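How to record a towel pick-up with the hand gripper (club guide, part 4)

This guide is for new members of our robotics club who take the cloth task home for the first time. You should already have the hand gripper from the club shelf and you should know how to open and close it. If not, please read part 2 first.

The task sounds small: pick up one towel from the floor and put it on the bed. For a rigid object like a cup, most students record good runs on the first evening. Cloth is harder. It changes its shape every time you touch it, and our Luvar training script needs many different shapes before it learns something useful. Our goal for the club is 1,000 runs, shared among all members.

Step 1. Drop the towel. Do not fold it and do not place it nicely. Let it fall near the bed and leave it how it lands.

Step 2. Open the fingers fully, then bring the gripper toward the towel from above. Move slowly, and stop for a moment before you go down.
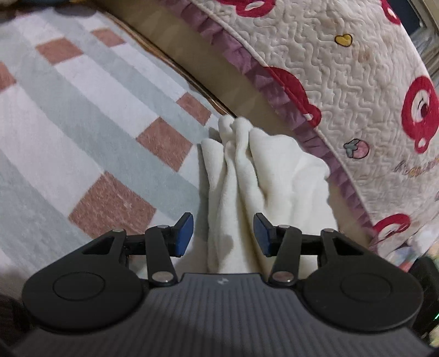 Marilou Yap

Step 3. Choose a fold that stands up. A vertical fold gives the pads something to hold on both sides. If the towel lies flat, the fingers will only slide over it, so in this case go to a corner or an edge. Please do not arrange the towel with your free hand to make a better fold - the script will learn from a towel that was helped, and later the arm will wait for help that does not come.

Step 4. Go down until the pads are on both sides of the fold, then close. Close in one movement. Many beginners close a little, open, and close again, and these runs are difficult to label.

Step 5. Lift straight up first and only then move to the side. When Obadia Mbwambo checked our January runs, he found that most dropped towels came from lifting and turning at the same time. 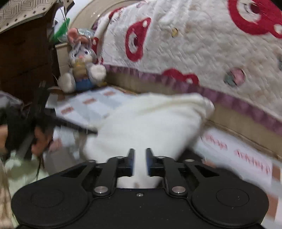 Cloth runs are most useful to us when the room looks like a room where somebody lives. Our first set was recorded on a bare table at school, and the arm became confused as soon as it saw a carpet. So leave your things where they are. A stuffed bunny leaning by the bed, a printed mat, a quilt with red shapes on it, all of this is good for the training. A white towel near a mostly white quilt is also a good test, because the script must find where one ends and the other begins. If you have a second towel in another color, record 4 runs with each before you take a break.

Step 6. Put the towel on the bed, open the fingers and move back until the towel is free. Hold still for a moment before you stop the recording.

Step 7. Name the folder with your name and the word "towel", and upload it the same evening. Failed runs go in too, in the folder "missed". Myrtle Whitfield reads them all and will write to you if she has a question about one.

If the fingers do not close evenly, do not tighten the screws yourself. Bring the gripper back to the club room and take the other one.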